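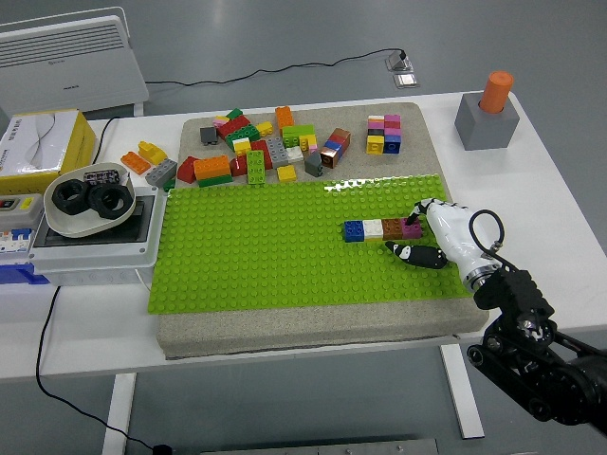
Ticket 2000: Label printer drops every second job after move to Rurcombe
Opened by: Nawal El Fassi
Assigned to: Sherif Erraji
Site: Rurcombe, ground floor stores
Status: Closed
Date opened: 23 August 2022

Reported fault

Label printer in stores prints the first job, then ignores the next one. No error on the panel. The missing job shows as completed in the Tasside stock program. Sending it again usually works. Printer was fine at Borkmont before the move in June. Same printer, same cable, same labels. New network socket.

Entry 1, Sherif Erraji

Printed the test page from the panel ten times, all good. Printed from the stores PC, jobs 2, 4 and 6 missing. Fault is between PC and printer. Swapped the network cable for a known good one, no change. Moved to the next wall socket, no change.

Entry 2, Sherif Erraji

Removed and reinstalled the driver. No change. Print queue clears normally each time, so the PC believes the job has gone. Turned off two-way status in the port settings. Missing jobs now less frequent but still present.

Entry 3, Nawal El Fassi

Still losing labels this morning. If there is a gap of a minute or more between jobs they all come out. Goods-in can't work like that, we send them in batches.
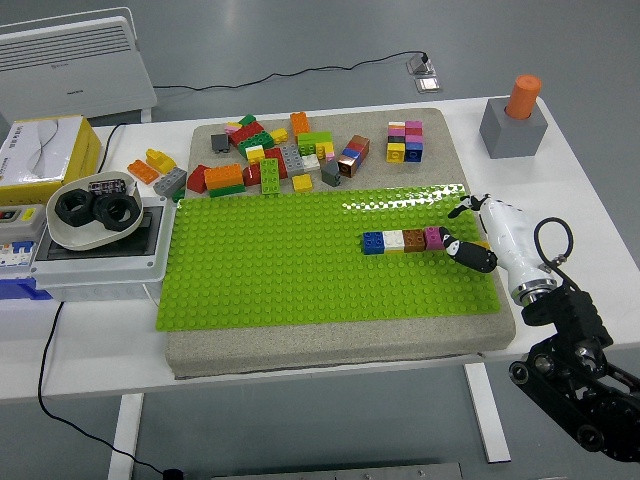 Entry 4, Sherif Erraji

The gap is useful. Checked the printer's network page. Idle timeout is set to 30 seconds and the port is held open for the whole of that time after each job. A second job sent inside the window is accepted by the print server and then thrown away. At Borkmont the PC printed direct. At Rurcombe it goes through the shared Tawfik print server, and the server does not retry.

Also found the printer on an automatic address. It had changed once since the move. Not the cause, but it would have been a fault later.

Changes made:
Idle timeout reduced from 30 to 2.
Fixed address set, last part 168.
Old port deleted from the server, new one added with the fixed address.
Two-way status turned back on.

Entry 5, Sherif Erraji

Sent 135 labels as single jobs with no gap. All 135 printed, in order. Left the server log running overnight, no dropped jobs recorded.

Entry 6, Nawal El Fassi

Two full goods-in batches done, nothing missing. Happy to close. Can the same setting be checked on the despatch printer before it is moved over?

Entry 7, Sherif Erraji

Despatch printer checked, timeout also 30. Changed to 2. Settings sheet for the Tawfik server updated. Closing.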